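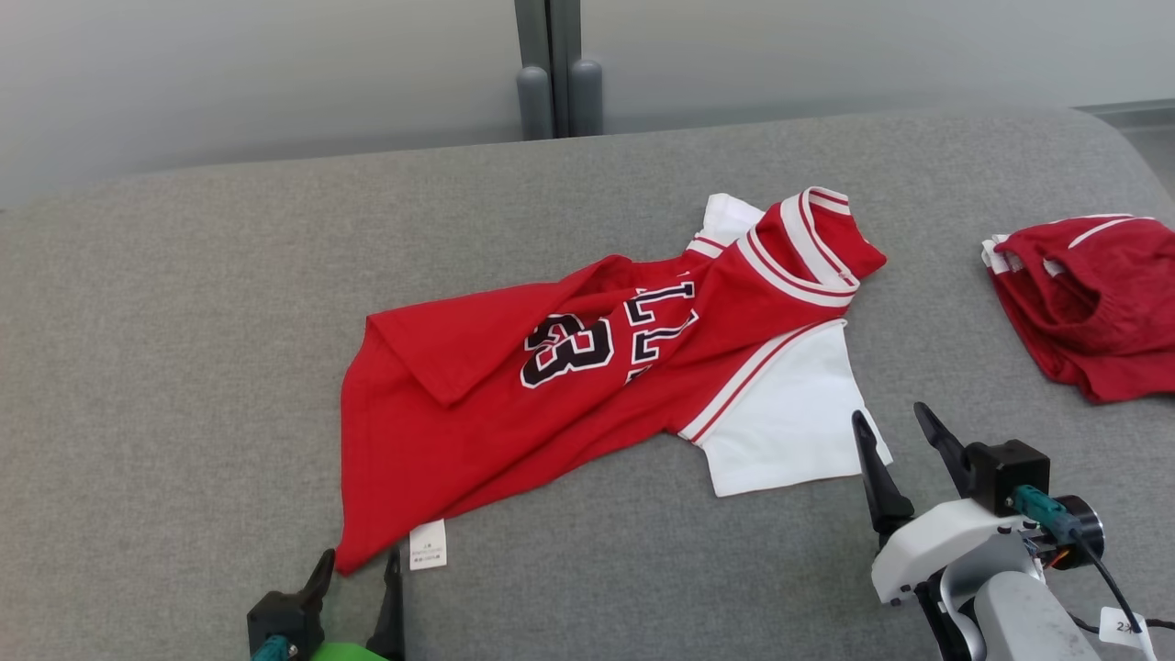 Fig. 9. Red jersey no. 23 on the grey bench, both grippers open. Start position for the folding demo.

Section 9: Running the folding demo on open day

For whoever is on the robot in September. Read right through before doors open. Questions to Hilde Segers, or Algirdas Šimkus if it's the arms.

1. Power strip on, then the Fuvora controller. Wait for the steady light. Takes a while.

2. Home both arms. Bench clear, hands off.

3. Lay out the jersey. Crumpled is fine, twisted is fine, don't pre-fold it. Visitors want to see it start from a mess. Keep it to the middle of the bench, collar pointing away from you.

4. Shorts go to the right. Seperate garment, separate run. Don't let them overlap the jersey.

5. Check the grippers. Fingers open on both sides, cables free of the wrist.

CAUTION: Fingers are pointed. Visitors stay behind the tape, kids too. One person on the stop button the whole time, no swapping mid-run.

6. Load program 268. Speed at 200, no higher with a crowd in.

7. Press start. Say what it's doing as it goes, short sentences, people at the back can't see much.

8. If it grabs the hem tag or lets go of the collar, hit pause. Open fingers, back to step 2. Don't pull cloth out of a closed gripper.

NOTE: White panel and red body sometimes get read as two garments. Spread the white part a bit flatter and rerun.

9. Between groups, shake the jersey out and drop it again. Write the run number in the Palitz log. We were up to 2,477 at last check so carry on form there.

Shutting down: home arms, controller off, then strip. Jersey and shorts back in the Manon bin.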